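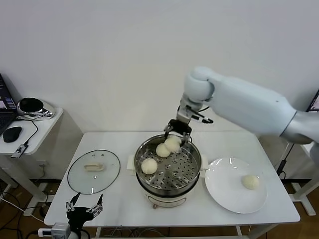

Three steamed buns on the tray of the steamer.

The canteen at Werunside starts its steamers before six. The cook in charge of breakfast has worked there through two changes of supplier and says the mornings are easier now. "We used to mix by hand," she says. "On a bad day I was still kneading when the first people came in." 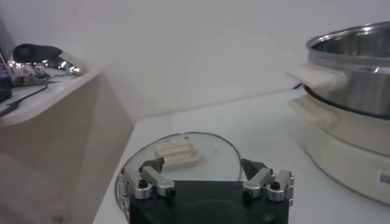 Reltgate Staff Canteens, Catering Team

She makes 267 buns on a normal morning and keeps 58 back for the late shift. The flour comes from Petau in sacks. "It takes less water than the old one. I ruined a batch finding that out." 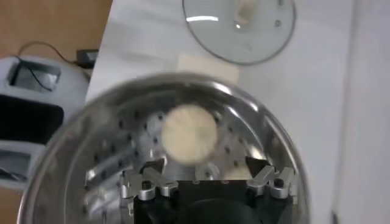

Page last changed: 12 December 2019

Prices stay the same until January. Asked what she eats herself, she says toast. "I can't look at a bun after nine o'clock. My son can eat four." The late shift would like a sweet filling, and she is trying red bean.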